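The long sit

Femport in September. Rain on the ferry windows, half the high street shut by four, and the one shop with its lights on is selling sofas. Well, re-selling them. Moodley has been on the corner for years, started out in carpets, now it's three floors of second-hand seating and a kettle.

Business is good. People have stopped buying new. Or they bought new, once, and it went in the middle after two winters, and now they want something with a proper frame.

"They come in cross," says Nobuhle Nkuna, who runs the upstairs workshop. "They paid 2,000 for a thing and it's gone flat. I ask what's inside it and they don't know. Why would they?"

What's inside is mostly foam. Cheap foam goes quickly, good foam goes slowly, feathers need beating every other day and most of us don't bother. Nkuna likes a foam middle with a feather wrap. Heavier, dearer, but it comes back when you stand up. She'll refill a seat for a lot less than a new sofa costs and sends you home with the old stuff in a bag if you want it. Most don't.

Then size. This is where it goes wrong. Wamurine, the little terrace behind the harbour, has front doors that were never meant for a three-seater, and every month one gets stuck on somebody's stairs. Measure the door. Measure the turn at the top of the stairs aswell. One couple had a sofa of 154 centimetres and an alcove of 152. They sanded the skirting. It did not help.
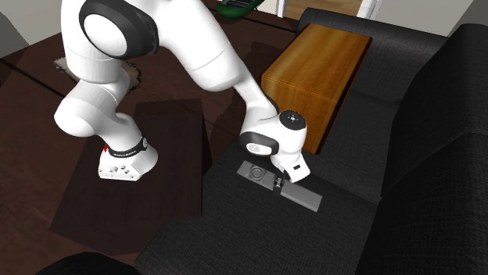 Colour, and other rows

Grey still sells. Nkuna is sick of it, but it hides tea and goes with the rug. Green is creeping up. Brondar, the fabric mill up the valley, sends her ends of rolls and she'll put a mustard back on anything if you let her.

Sanne Van Rooij did let her. Two-seater, arms rebuilt, 1,000 all in, and a month's wait that turned into two. "My sister hates it," she says. She has it under the window with a blanket over one end for the dog, who is not suposed to be up there.

The workshop shuts at five. Bring a cushion cover, not the whole sofa.

Contact us | Copyright Femport Quarterly | Back to top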